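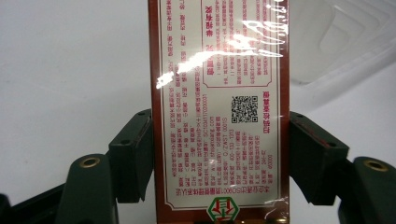 An afternoon at the Tesorent open day

In April I finally went to see the robot people at Findeck. I had read their notices for two years and always found an excuse, because the bus from Drorkmont takes 40 minutes and stops at every small corner. This time I took the bus, and I am glad of it.

Tesorent has its open day in a big hall with a carpet and dark curtains, so from outside you would think of a theater. At the door they gave me a paper badge with the number 584. I don't believe that so many visitors came. I think they keep the badges from year to year and give them out again.

I expected large machines behind a fence. There was one of these, in the front part, and the children liked it very much. But I stayed the longest at a plain white table in the back, where the work is done with grippers held in the hands. A person takes one in each hand and does a small task, and the recordings are used later to teach a robot arm the same task. The project has the name Kun. I asked what it means and got three different answers, so I will not repeat any of them.

The task of the day was packing. You have flat packages in plastic film, with a lot of small red printing, and a clear plastic tray. It sounds like nothing. But the film shines and it is slippery, and the fingers of the gripper are thick blocks, much thicker than my own. You must take the package by its two sides, hold it upright and keep it straight. I watched for a long time before I understood how much of this my hands do at home without asking me.

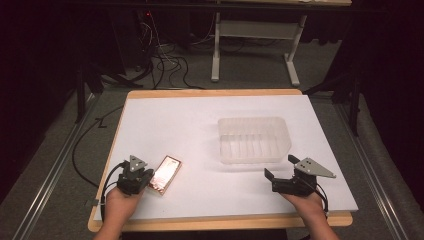 MY TURN

After the demonstration the visitors could try. I waited 39 minutes in the line (I was reading, so it was not so bad) and then I had the grippers for one short round.

They are heavier than they look. The cables pull a little at the wrist, and in the beginning I was fighting with them. The woman who was helping told me to keep my elbows low and to look at the tips, not at my hands. With the elbows it became better. With the looking I had no success, I am afraid. I looked at my hands the whole time, like a person learning piano.

My first package went down on the table on its face. The second one I lifted, but crooked. The third I could hold quite well, and a boy behind me said "good" in a serious voice, so I was proud.

What I found the most difficult is the distance. When you come to the tray, you open the fingers wide and you think you are there, and you are still a bit before it. The tray is see-through, and one wall looks the same as the next one.

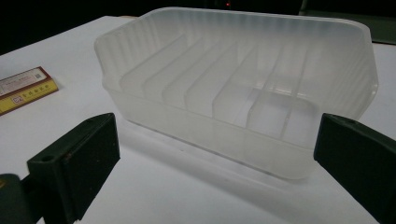 Fingers open, and still not at the tray.

I asked if a failed try is thrown away. The answer was that some are kept and marked, and that they argue inside the team about which ones. I would have liked to hear more – but the line was long and the next visitor already had his sleeves up.

Practical things, if you want to go: the coffee is free, the cake is not. Come early for the white table. The last bus back to Drorkmont leaves before the closing time, and I had to run for it with the badge still on my coat.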